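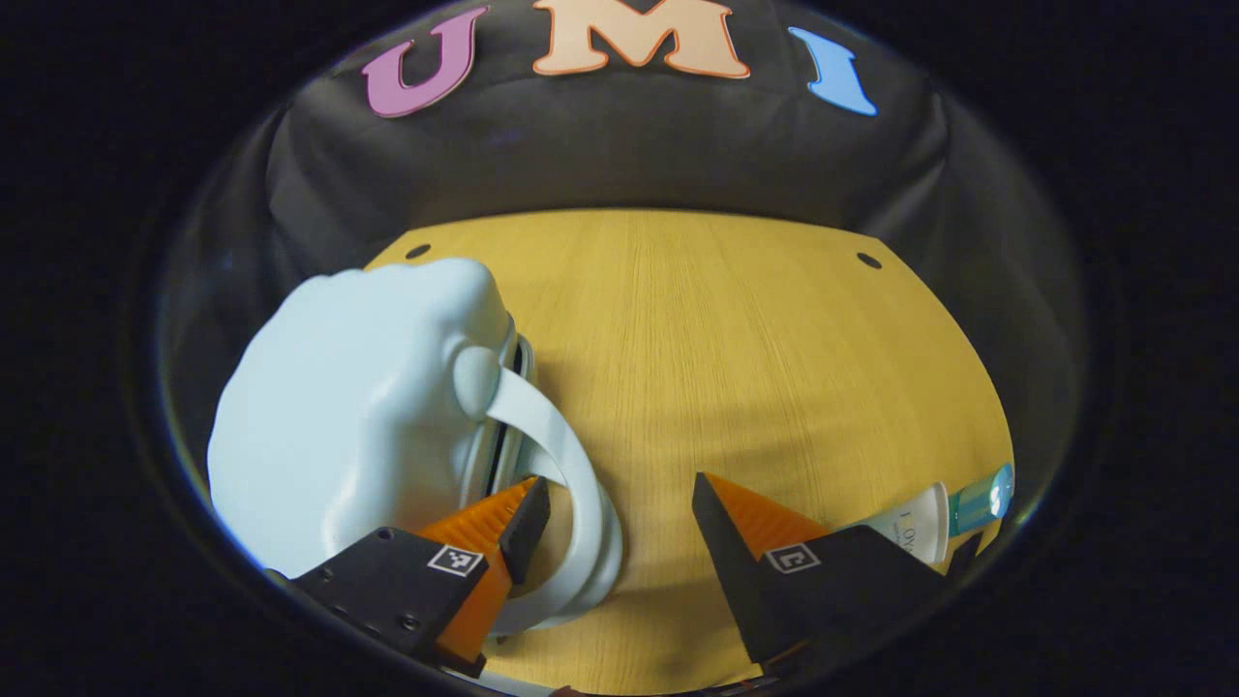
One respondent objected that a cup on its side is no untidier than a cup standing up, as long as it is on the table where it belongs, and that our rating sheet was mixing up two different things. Several other respondents made a similar point in the comment box. We take it up in this section, as it affects how the orientation item should be scored.

Figure 2. Mug and bottle or tube lying on their sides on a wooden tabletop. The mug handle is in the foreground; the bottle or tube, with a teal-blue cap, is to the right.

4.2 Orientation of objects on the table

The Tidier rating sheet has 9 items. Most of them ask where a thing is: on the right surface, near things of its kind, clear of the edge, and so on. Only one item asks how the thing is standing. In the first version of the sheet this item read "objects are upright," and raters marked yes or no for the surface as a whole. The wording came from the Markach checklist, which was written for pantry shelves, where nearly everything is a jar, a can or a box. On a table it gave trouble from the start.

The trouble is that "upright" does not mean the same thing for different objects. A mug has one resting position that people treat as correct, with the base down and the opening up. An upside-down mug is accepted on a drying rack or in a cupboard, but it was often marked wrong on a table. A mug on its side was marked wrong almost everywhere. Bottles were less clear. A bottle with a flat base was expected to stand, but raters were more forgiving of a bottle lying down than of a mug lying down, and some gave as their reason that a closed bottle will not spill. Tubes split the raters further. Many tubes cannot stand at all unless they are set on their caps, and households differed in whether they bothered.

The arrangement in Figure 2 falls between these cases. Both objects are on the table and neither is upright. Under the old wording the surface fails the item. If the mug alone were set on its base, the surface would still fail, even though most people would say it had been improved. A yes-or-no mark for the whole surface cannot record that difference.

We therefore changed the item in two ways. First, it is now scored for each object and not for the surface. Second, each object is judged against its own usual resting position, which the rater picks from a short list before scoring. The list allows more than one answer. For a tube, both "on its side" and "on its cap" are allowed. For a mug on a table only "on its base" is allowed, and handle direction is left out. We had planned to score handle direction too -- the Ashworth households in particular tended to line their mugs up with the handles pointing the same way -- but it turned out to be a house habit and had little to do with whether a table was judged tidy.

All 300 surfaces were scored again with the new item by the same 2 raters. Agreement on cups, mugs and glasses was high under both versions. Agreement on bottles and tubes was poor under the old version and improved under the new one, mostly because the raters no longer had to decide what "upright" meant for a flexible container. The remaining disagreements came from 22 surfaces, nearly all of them with round objects such as jars of cream or rolls of tape, for which standing and lying can both look deliberate.

As for the objection at the start of this section, we agree with part of it. Being in the right place and resting the right way up are separate matters, and the sheet now adds them up separately. We do not agree that the second can be dropped. In the Wonetti apartments, where the tables were small and shared, a mug on its side was among the first things people reached for when asked to tidy up, before papers and before anything that had to be carried to another room. The comments give two reasons for this: a mug on its side can roll, and setting it up takes one hand and no decision about where it should go.

Objects that were stacked or placed inside one another were left out of the orientation item and are treated in Section 4.3.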